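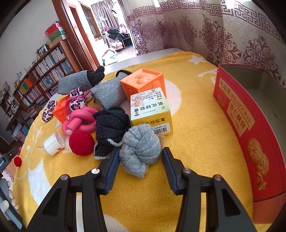
I have been sorting socks for most of an afternoon, which is more time than I have given to socks in the last ten years put together. The drawer stopped closing in June. I pushed it with my hip for a while, then I took the top layer out and put it in a bag, and then the bag started living on the floor next to the dresser. This week I brought the drawer and the bag to the table and tipped out both.

The table had the yellow blanket on it already. It's the fuzzy one, and I leave it there because the table top is cold on the arms when I read. It is a bad surface for sorting dark clothes. Black knit picks up every speck of lint in the house. If you are going to do this job, put down a plain sheet first. I didn't, and I'll be going over the black ones with tape later.

I used to ball my socks the way I was taught at home, one tucked into the other and the cuff pulled over the top. Then at some point I got lazy and started just twisting them. The twisted ones look like a pair when you drop them in the drawer, but half of them turn out to be one sock wrapped up in itself. I pulled apart a gray ball that I would have sworn was two and it was one, with the end fraying. I have no idea how long I had been saving it.

My rules for the afternoon were simple. Matched and whole goes back in the drawer. Matched and worn thin at the heel goes in the rag bag under the sink. Single socks get one chance, meaning I go through the whole pile once looking for the mate, and after that they're rags too. I have tried keeping a singles bag before. I kept it through two apartments and it never produced a pair.

The gray ones were the hard part. I have light gray, middle gray, ribbed gray and a gray that was probably black when I bought it. Most came from a multipack from Surkeo, and the rest were bought to match the Surkeo ones and don't. I ended up laying them out by cuff, wide ones in one row and narrow ones in another, and that went faster than trying to judge color under the lamp. The ribbed ones I rolled up. They hold a roll much better than the smooth ones do.

The drawer had more than socks in it. There was a box of zinc oxide ointment, the Chinese kind with the little picture of a baby on the top. I had been looking for that and had already bought a replacement, so now there are two. I use it on my heels in winter and on my hands after a lot of dishes. It's thick and white and it stays on, so wear socks over it if you care about your sheets. That must be how it ended up in the drawer in the first place.

The orange toy cubes were in the bag. They are soft, with raised shapes on them, and they belong in the basket I keep for when my sister's kids come over. The leopard-print plush pieces with the pink cord belong in there too. I think they all got swept up together the last time I cleared the floor in a hurry – I remember grabbing everything in one armful and being pleased with how quick it was.

I did look at buying something to fix this. Sokstead sells a drawer insert with little cells, one pair to a cell, and the reviews are good. Plutent makes a whole narrow cabinet for the purpose, with shallow drawers, and it costs 1,299. I read that number a few times. My dresser is a plain secondhand one and cost a good deal less than that, and it closes fine when it isn't overfull. The insert I might still get. I measured the drawer and it would fit with a gap down one side, and I would probably just fill the gap with loose socks.

What I did in the end was cut down two shoe boxes. One holds everyday socks, rolled and standing on end. The other holds the thick ones, which I won't need for a while. I still have the thick pair I bought on the trip to Nagano, and they are the best socks I own by a long way. They have been washed more than anything else in that drawer and neither one has a hole. I wish I had bought more of them, but I was carrying everything on my back that trip and only had room for the one pair.

Final result: 12 pairs in the everyday box, 5 thick pairs in the other, and a rag bag that's now too full for the cabinet under the sink. I'll have to do something about that. The toys are back in their basket. One ointment is in the bathroom and the other is in the nightstand.

The drawer closes. I opened and shut it several times to be sure. The blanket still needs a good shake outside before I put my reading things back on the table, and I want to get to the T-shirt drawer before the end of the month, while I still feel like it.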